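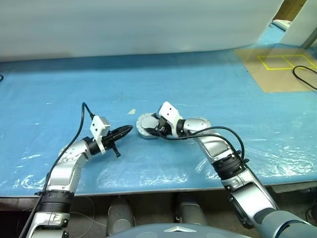
4. Preparing the work table

The Disby hub motor comes apart into two main parts, and both mark easily. Set the table up before you open the motor.

4.1 Clear the table and wipe it down. Grit and metal filings are the usual cause of a noisy motor after servicing.

4.2 Lay a light blue plastic sheet over the whole top and let it hang over the front edge. Creases do no harm. Replace the sheet if it tears.

4.3 Mark out a parking area on a piece of cardboard with yellow tape - two rectangles side by side are enough - and put it in a far corner of the table. Cables can run across it when it is not in use.

4.4 Pick up loose scraps before the parts go down.

Note: The Poltau table cover (part 583) may be used in place of a plain sheet. It is sold folded and takes nearly a day to lie flat.

5. Laying out the motor parts

5.1 Put both parts near the middle of the table, well back from the front edge.

5.2 Lay the coil part down flat, so that the copper ring and the spoked centre can be inspected.

5.3 Place the finned part behind it. It may stand partly on its edge while you look at the hub, but lay it flat before you leave the table.

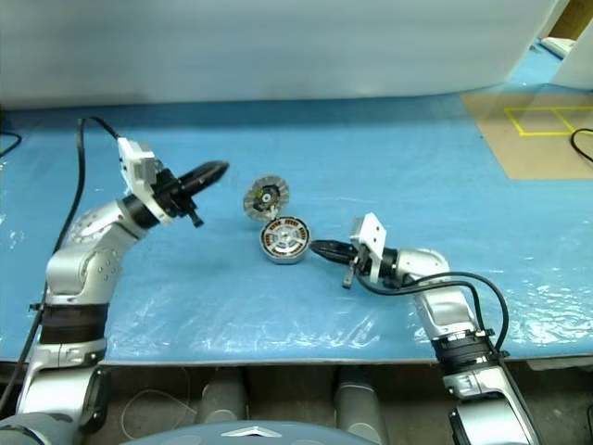

Fig. 7. The two motor parts on the covered table, coil part nearest.

5.4 Look round the copper ring for dark patches, nicks or lifted strands. Do not scrape the coil or use solvent on it.

5.5 Check each of the three arms where it meets the hub. A hairline crack here means the part must be replaced (order no. 2375).

5.6 Brush the fins with a dry, soft brush. Work outwards from the hub.

Caution: The finned part will roll if knocked. Keep a hand near it whenever it is on its edge.

Caution: Keep screws, blades and other small steel items off the sheet. They can be drawn into the motor during reassembly.

Note: Noh and Dallora motors of the same size are laid out in the same way, but their order numbers differ. See the list on page 294.

Section revised by Ro-un Heo, December.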